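How I set up a tabletop arm for kitchen tasks (and the house rules I stick to)

I get asked a lot how we run our small arms safely without a cage around them, so I finally sat down and typed up what I do before every session. It's written for people who already have an arm bolted down and can jog it around, and who now want it to handle household stuff like plates, bowls and vegetables. If you're still unboxing, come back in a week!

One warning first. These are our rules at the Kereama bench, and they sit on top of your arm's manual and whatever your local safety people require. They don't replace either of them.

Before you power anything

Walk around the table. I mean it, get up and walk. I'm looking for cables a foot could catch and for anything that's wandered into the reach of the arm since the last person used it. Our reach line is the farthest point the gripper can get to plus 30 centimeters, and I keep my chair outside it. (My first chair was inside it. I moved after a good scare with a wrist joint.)

Then find the stop button and press it while the arm is idle. Check that the controller reports the stop, and reset it. Takes ten seconds, and I once found a loose plug this way at the Zollden site, so I'm never skipping it again.

Setting out the objects

Start with fewer things than you want. Put down the object the task is about, then whatever it gets used with, and only then the extras. For cutting-type tasks I use a plastic knife, always, even when the arm is only going to pick it up and put it down again. Beverley Tomoana wrote that rule into our Irnberg checklist and I grumbled about it for a month, but she was right. A real blade in a gripper at full reach is a whole different risk assessment, and you'd have to write a new one.

Lay the knife down with the blade pointing away from where the operator stands. Anything tall goes where the elbow won't sweep over it on the way home. Run the homing move once at low speed with your hand on the stop and you'll see pretty quickly if you got that wrong. 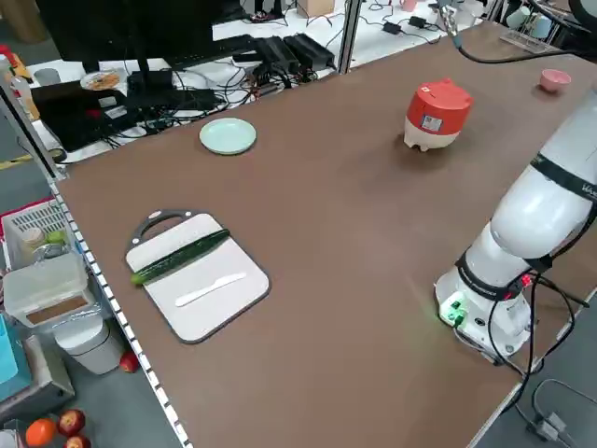

Speed comes next. I do the first three runs of any new task at 30 percent, no matter how simple it looks. If all three are clean I go up to 63 percent and leave it there. Could it go faster? Sure, but I like being able to follow the motion with my eyes and still have time to react - and the tasks really don't need it.

While it's running

Hands stay out of the reach line whenever the motors are live. If a cucumber rolls, it rolls. Stop the arm, wait for the controller to say it's stopped, then go fix it. Every near miss in our log has the same shape: somebody leaned in to nudge something "real quick."

One person operates and that person holds the stop. If you need to hand over, say it out loud and wait for the answer. It feels silly the first couple of times.

Writing it down

Log every session, even the boring ones. Mine has the start time, who had the stop, the speed setting, the task, and anything odd. Our Madosholm log is up to entry 2127 now, and the dull entries are the ones I go back to most, usually when I'm trying to work out when a joint began to sound different.

Shutting down

Home the arm, power down the motors, then clear the objects. In that order, please. Food goes last into its own bin and the table gets wiped before the next person comes in. I'll add our checklist for two-arm setups in June, once Beverley has been through it with her red pen.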